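Cleaning gloss white surfaces and black fittings
Workshop and household notes, Yurani Mamani
2018-10-07

Gloss white shows two faults: fine scratches and dried residue. Most of the scratches come from wiping dust with a dry cloth. Dust first with a damp microfibre cloth folded into quarters, and turn to a clean face as soon as the one in use looks grey. Wash the cloth at 40 degrees without fabric softener, which leaves a film that smears.

Standard mix for gloss tops: 1,000 ml of warm water and 4 ml of plain washing-up liquid. More detergent than this leaves streaks. Wipe in straight, overlapping passes, rinse with clear water and dry at once. Finish with the edge. On a rounded edge the cloth tends to skip the underside of the curve, and grease from hands collects there.

To check the result, crouch until the ceiling lights reflect in the surface and look along the reflection. Smears show as a break or haze in the bright area. Work from the side opposite the window if there is a choice.

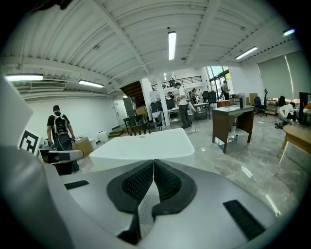 Glossy white top with a rounded edge, reflecting the overhead lights.

Do not use melamine sponges on gloss. They are a fine abrasive and will dull a patch in a few strokes. Adhesive residue from labels comes off with a little cooking oil left for ten minutes, then the standard mix. Test under the top first if the finish is unknown – some lacquers soften.
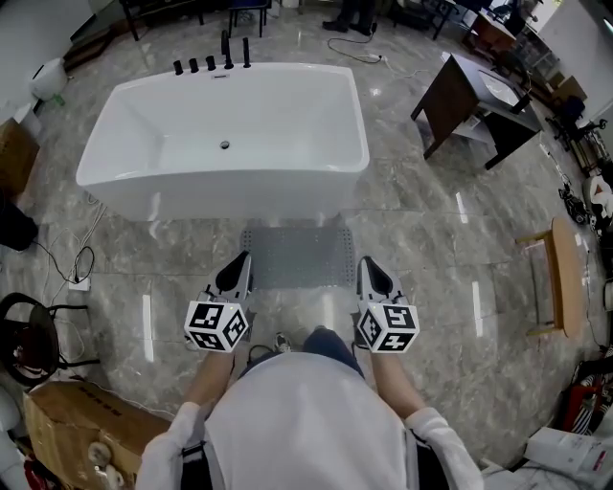 Black taps need a separate cloth and no descaler. Acid products, including vinegar, can mark a black coating permanently, and the damage usually starts round the base where liquid sits. Use the standard mix and dry straight after. On a freestanding bath with knobs, spout and hand shower all along the far rim, as here, clean the fittings before the bath itself, so that the drips are dealt with in the same job. Pass a narrow strip of cloth behind each base and draw it back and forth. The overflow slot high on the inner wall is done with a soft toothbrush, and the drain last.

Gloss floor tiles take the same mix at half strength. Lift any mat, wash the floor beneath it and stand the mat on edge until both sides are dry. With perforated mats, brush the holes from the back. Mop parallel to the joints and change the water when it clouds.

Cloths should be replaced after 40 washes. Mark the start date on the label in laundry pen. Mine are due in December.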